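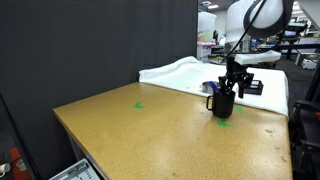

Two-finger gripper drops the pen on every tenth go or so, cable to blame?

Posted by karnport_bench, 10 August 2023

We have a white arm on a table in our lab with a black two-finger gripper on the end. The job is to take a blue-handled pen out of a black mug and put it back again. Green tape on the tabletop marks the positions.

It ran well for the first 500 cycles. Now the fingers close on the pen but it slips, and sometimes the gripper comes down 5 mm off to one side and touches the rim. I have homed it again and re-taught the mug position twice with the Skomero software. It is fine for an hour, then drifts again.

The cable runs down the outside of the arm and wraps round the casing. Could it be pulling on the wrist? I would like to rule out the simple things before I send the gripper back to Riquelme, as they quoted a long wait.

Flaneck_user

Had the same. It was the finger pads. Change them.

oldcellhand

I'd look at the cable first – it costs nothing. Put the arm in freedrive and move the wrist slowly from one end of its travel to the other. If the cable goes tight anywhere, you have found at least part of the trouble. Leave a loose loop at each joint and use soft straps. Zip ties pulled up hard will chew through the jacket in the end.

Then check these with the power off:

Bolts between the gripper and the wrist flange. Ours had worked loose after 1000 cycles and gave the same sideways error.

Play in the finger joints. Hold each fingertip and rock it. A little is normal, a click is not.

Pads. Wipe them with isopropyl alcohol and let them dry. If they are shiny, replace both.

Also, is the mug fixed down? A mug that gets touched on the rim will creep, and tape only shows you where it was meant to be. Re-teaching would then seem to cure it for a while. We screwed down a ring for ours to sit in.

karnport_bench

Thanks both. One flange bolt was loose and the mug does move. Pads ordered, 299 for the set from Flaneck, which seems steep. Will try the ring as well.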